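Support > Manuals > Lelora > Section 4: Pairing and first use

Search this manual Go

4. Pairing your Lelora with the Plimix app

Read this section all the way through before you start. Pairing takes a few minutes and the massager has to be charged first. If the light on the base is red, go back to Section 3 and charge it until the light turns white.

You will need:
- your Lelora personal massager
- a phone with Bluetooth turned on
- the Plimix app, already installed
- the 2-digit code printed inside the lid of the storage case

4.1 Pairing one device

1. Open the Plimix app and create a passcode. The app will not show your device or your saved patterns until the passcode is entered.
2. Press and hold the power button until the light blinks blue.
3. In the app, tap Add Device. Lelora should appear in the list.
4. Tap the name and enter the code from the case.
5. Wait for one short pulse. The light stays blue when pairing is complete.

Note: Do not pair from your phone's own Bluetooth menu. If you have already done this, choose Forget Device there and begin again at step 1.

4.2 Inviting a partner

A partner can control the massager from their own phone. They need the app and their own passcode.

1. Tap Partner, then Send Invite. The invite expires after 49 minutes.
2. Ask your partner to open the invite and tap Accept.
3. Set the top intensity you are comfortable with. Your partner cannot go above it.
4. Try the Stop button on both phones before you use the massager together.
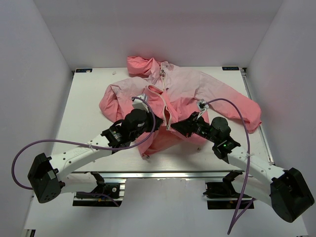

Talk over limits before you hand over control, and agree on a word or signal that means stop. The power button on the massager always overrides both phones. Either person can end the session at any time, and the invite cannot be used again afterward.

CAUTION: Do not use partner control on anyone who is asleep or has not agreed to it.

4.3 Saving patterns

The app comes with 66 patterns. To make your own, tap Record and slide your finger up and down the screen, then tap Save. A pattern can hold some 2,288 steps - longer recordings are trimmed from the end. Saved patterns stay on your phone unless you turn on backup under Settings.

4.4 If pairing fails

- Light does not blink: charge the massager and try again.
- Device not in the list: move the phone closer and close any other app that uses Bluetooth.
- Code not accepted: check that you are using the code from the Lelora case. The code from a Homeo case will not work.
- Connection drops during use: the massager holds its last setting for a few seconds, then turns off. Press the power button once to reconnect.

CAUTION: Stop using the massager if it feels hot, if the silicone is torn, or if you have pain or numbness. Use water-based lubricant only. Wash it before and after each use as described in Section 5.

Was this section useful? 14 comments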